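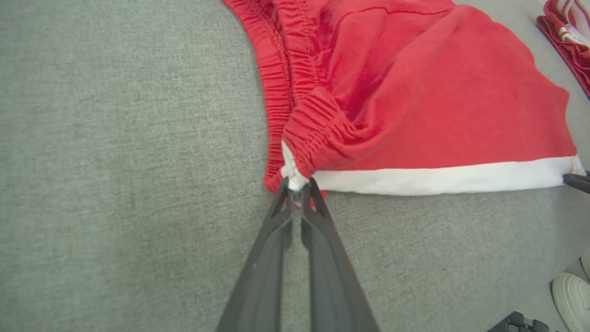

Elastic is where most people give up, Del Pascoe reckons, and she would much sooner see a pair of basketball shorts rolled into a ball than folded straight across the waistband and squashed under a pile of warm-up tops.

She said it before I'd got my shoes off. I had come to talk about uniforms, and there was no easing into the subject, which suited me fine. I played junior basketball for years and not once did I wonder how my kit got from the bottom of a bag back to being something you'd want to put on. Del has wondered about it for nine seasons at Flindance, the club in Hurnia, where the red and white strip belongs to the club and comes back to be sorted at the end of every block of fixtures.

"You get the lot in garbage bags," she said. "Tops inside out, shorts inside the tops, a sock that doesn't belong to anyone. And I love it! My sister thinks I'm mad. I tip it out and I can see the end of it already, all squared up."

We did our talking over tea, and then over more tea, with a bag of red on the floor between us. She can't really discuss folding with still hands. Within a minute she had a pair of shorts across her knees and was running her thumb around the inside of the band, easing out the puckers.

"It's gathered, so it wants to pull itself in. You can't iron it flat and you shouldn't try. What you do is fold the shorts down the middle, leg on leg, and let the band sit at the top however it likes. Then you bring the legs up towards it. Up to it, mind, not over it."

I asked what happens if you go over it.

"You get a lump. One lump, who cares. Put a whole team's worth in a tub and the stack leans like a drunk."

The white edging came next, and she has strong feelings about that too. She lines up the trim on one leg with the trim on the other before she worries about anything else. If the white matches, the red will look after itself. I tried it and she was right, or right enough that I didn't get told off. Red knit is hopeless to judge by eye, all soft wrinkles with nowhere to aim for, and then along the hem you've got this lovely clear line to steer by.

"People go corner to corner because they learnt on tea towels," she said. "A pair of shorts hasn't got corners. It's got hems."

## Washing, briefly, because she insisted

I hadn't planned to ask about washing, but you don't get to the folding at Del's house without going through the laundry. Red and white in the same garment is, she said, a design decision made by somebody with a dry-cleaner. Cold water, inside out, nothing left sitting in the machine. She uses a soak called Prunik on the white parts and buys it by the tub. She won't have fabric softener in the house.

"It makes them feel gorgeous and then they hang on to the smell of every game they've ever been in."

The strip before the current one was made by an outfit called Rocha, and Del still talks about it the way other people talk about a car they should never have sold. Heavier cloth, apparently, and a drawstring that was stitched down at the centre back so it couldn't escape. With the newer shorts she ties a loose bow before they go in the wash and undoes it afterwards. I asked whether she'd ever fished a lost drawstring back through with a safety pin.

"Ever? I've done it in the car at red lights. Passenger seat! I wasn't driving."

She pegs the shorts by the waistband and the tops by the bottom hem, out of direct sun if she can manage it. May is her favourite month for this, when there's a breeze off the paddocks and no real heat. In January she hangs everything in the carport and brings it in before lunch.

## The tops

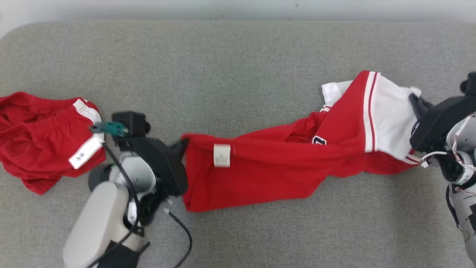
**Kohei Honda**

A basketball top looks as though it should be the easy one. No sleeves, no buttons, no collar. I said as much and Del handed me one, sat back and picked up her tea.

I laid it face up and folded the sides in. The armholes gaped, one shoulder slid off to the left, and the white side panel that had been on the outside vanished into the middle. I started again. The second attempt was worse, with a sort of twist running through it from one end to the other. She was delighted.

"See, you've let it spin," she said. "There's nothing in a singlet to stop it. A shirt's got a collar, it's got a yoke, it's got bones. These have got no bones. Before you fold it you've got to hold it out by the ends and give it a bit of a pull so it remembers which way round it is."

She does this lengthways, one hand near the shoulders and the other at the hem, and then lays the whole thing down without letting the middle touch first. A quick stroke with the flat of the hand. Then it's in half down the long way, side panel over side panel, and the shoulder straps get tucked one behind the other so they can't wander. Then she folds it up from the bottom in thirds. Mine came out in something closer to fifths.

It matters to her that the front ends up on top. Some clubs store everything plain side up, and to Del that's asking for a morning of unfolding. She wants to be able to put her hand into a tub and find the size and the number without disturbing its neighbours.

Labels are the other thing. There's a care label in each piece, and hers all go the same way.

"Down and to the left. If I pick up a top and the label's at the right, I know it's been folded by somebody else, or by me after dinner."

I wondered whether anyone else at Flindance folds like this. She thought about it.

"They fold like this while I'm standing there."

## Where to do it

I'd assumed she would use a table, and she has a good one. Del folds on upholstery. She likes something with a weave to it, a couch seat or a padded bench, at a height where she can kneel or perch. Her reasoning is that slippery fabric on a slippery tabletop goes everywhere, and a bit of grip underneath keeps the first half still while you bring over the second. I've since tried it at home on the arm of my own couch, and I'm a complete convert. The bed is too soft. The floor is fine until you want to stand up.

She also prefers a dull colour underneath. Her old bench had a floral cover and she swears she lost a whole pair of shorts on it.

"Grey's the go. Red on grey, you can see every crease."

She keeps tops and shorts in separate piles until the very end and only then pairs them, top first, shorts laid on it with the waistband facing the fold. I'd have paired them as I went. She used to, she said, and she'd get to the bottom of the bag with a handful of odd sizes and have to pull apart what she'd already done. There are about 100 pieces once the juniors' gear is in, and it takes her a long evening with the radio on. She has no interest in making it faster. A parent once gave her one of those plastic folding boards with the hinged flaps, and it's under the wheelbarrow in the shed, keeping it level.

## A few things she wanted included

Del asked me to put these in, and she rang the next day to check that I would.

Don't fold anything that feels cool at the seams. Cool means damp, and it will be in a tub for weeks.

Side stripes go to the outside on shorts. She admits it's purely for looks.

If a number has started to lift at the edge, fold around it. And tell someone, she added. Don't just put it back in the tub and let the next person discover it.

Kids of 10 can fold their own uniform perfectly well and quite like being shown. Show them on the shorts. Leave the tops for when they're feeling patient.

I asked at the end what a well-folded strip does for a team, half hoping for some theory about pride and discipline. She looked at me as though I'd asked what a sandwich does for the plate.

"It fits in the tub," she said, and gave me another singlet to do.

I did that one in thirds. The straps still slid about, and I'd put the label on the right, but it went on the pile with the others and she left it there, at least until I'd gone.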